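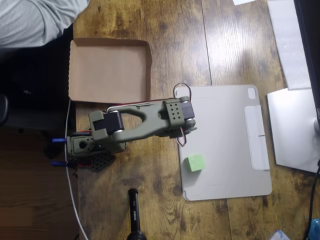 Halima Ugwu resets the task by hand between attempts. She picks up a green foam cube, puts it back on the table somewhere it has not been before, and starts the next recording. The target is an open cardboard tray. One attempt, from the start position to release and return, is called an episode. By the end of October her group at Clisard had recorded 936 of them.

The project, named Homurer, asks how few demonstrations a small arm needs to learn a pick-and-place task on a cluttered table. The arm is clamped to the table edge and driven by hobby-grade servos. For each episode the software stores the joint positions, the commanded positions and the view from an overhead camera. A policy network is then trained to predict the next short run of commands from the current view and joint readings.

Most of the work is in deciding what to vary. In the first set, recorded by Jarrah Ellery, the cube started within a hand's width of the same point. The policy trained on it closed the gripper at that point wherever the cube was. For the second set the group divided the reachable area into cells and drew the starting cell at random. The tray was also moved, though less often, and objects from ordinary desk work were left in place. The cube may start on bare wood or on top of something else, such as a tablet case. A raised start changes the grasp height by only a few millimeters, but policies trained without such cases pushed the cube along the surface.

Failed attempts are a separate problem. The group removed 107 episodes in which the cube was dropped or the operator paused for more than two seconds. Pauses do particular harm: a network that sees many frames with no motion learns to stay still. Episodes in which the operator missed and then recovered were kept. "We cut those at first and had to record them again," Ugwu says. "The policy had never seen a second try."

Operators also differ. Ellery approaches the cube from the side and Evie Greenwood from above, and a network trained on both tended to average the two paths and reach neither. The written protocol now specifies approach from above, with a fixed gripper opening.

After filtering and the new protocol, around 700 episodes remained usable for training. Each session is limited to 10 minutes before the operator changes, as path length rises with fatigue. The next set, planned for the spring, adds a second object and a lid for the tray.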